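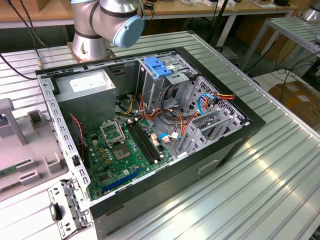 Workshop notebook -- July, 2:10 p.m.
Entry by Yao-tsung Yuen

Tower no. 2 of the Treken batch, on the slotted bench for assessment. Side panel removed, case laid flat with the interior facing up. The drive cage is to remain in place until the data cables have been labeled at both ends.

CPU socket retention bracket is raised. The contacts are to be inspected under the magnifier before any processor is fitted; Ho-yin Chang has asked that bent pins be recorded by position in the Hudec log.

Power supply: bench test at 400 W load before reuse. Units that fail are sent to Jistitz for recycling and are not opened here.

Memory: one module in each slot in turn, then both together, full test each time. The previous tower passed singly and failed as a pair -- please do not shorten this step.

Loose metal parts go in the tray marked with the tower number. Case screws are stored separately, as we are down to almost 100 of the short type. Reorder placed with Darard.

Outstanding: replacement coin cell, thermal paste, dust filter for the front intake.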